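Jandau Community Kitchen
Progress report to the Bailly Fund, September

Dear all at the Fund,

First of all, thank you for your patience over the summer. We had hoped to get this to you in July, but the move into the Farkberg Road building took up far more evenings than any of us had planned for, and then the school holidays were upon us and the lunches had to come first. We are settled now, the boxes are (nearly) all unpacked, and there is plenty to tell you.

The lunches went well. We served 848 meals over the holiday weeks, most of them to families who live within walking distance, and quite a few to grandparents who came along with the children and then kept coming by themselves, which pleased us no end. The vegetable curry was the favourite again. We tried a fish pie early on and it came back half eaten, so we have dropped it, though one or two people have asked after it since.
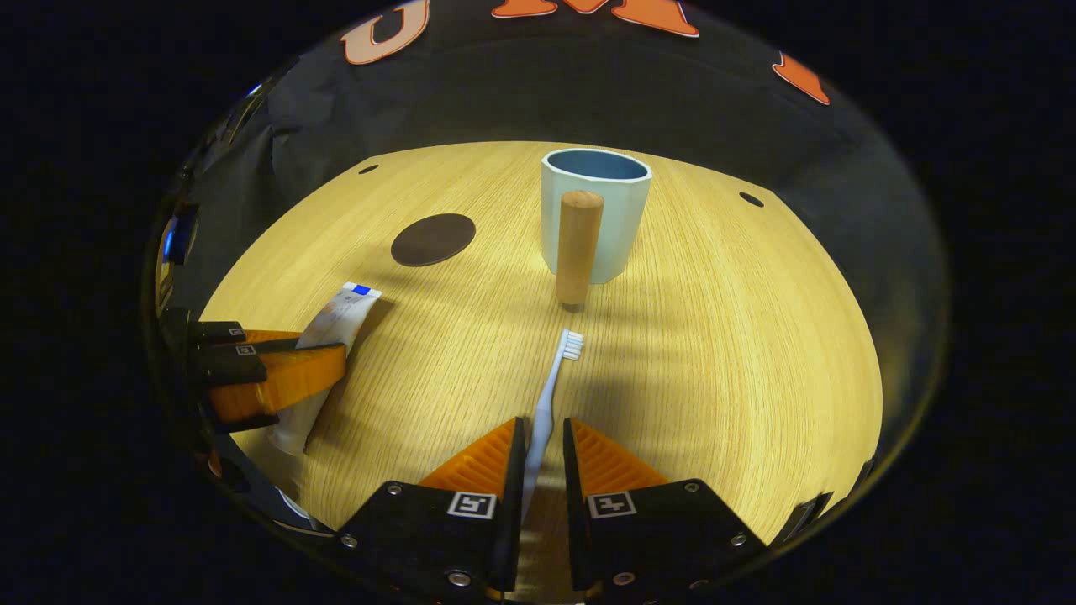

The cookery course has been a slower business. We offered 100 places across the spring and summer and filled 93 of them, and the evening groups were the ones that went first. The morning group was harder to keep together. People told us that the bus from the estate gets in too late for a half past nine start, so from this autumn we shall begin at ten and finish a little later. We should have asked before we set the times, and we have added that question to the sign-up form.

On the money side, we have kept within the budget you agreed, apart from the cooker. You may remember that we had put down for a second-hand one. The one we had our eye on failed its gas check, and we ended up buying new from Brelteo, who were kind enough to throw in the fitting. The difference came out of our own reserves and we are not asking you to cover it, but you will see it in the accounts and we wanted you to hear about it from us.

There are 2 things still outstanding from our original plan. The recipe booklet is written but not yet printed, as we are waiting for the Polish and Arabic versions to be checked by people who really cook from them. The herb beds have not been started at all, I'm afraid. The yard drains badly and the landlord has promised to look at it before the winter, so we would like to carry that part of the grant over to the spring if you are happy with that.

Do come and have lunch with us when you can. Soup is on from noon, and there is always enough for visitors.

With warmest thanks,
The Jandau Community Kitchen team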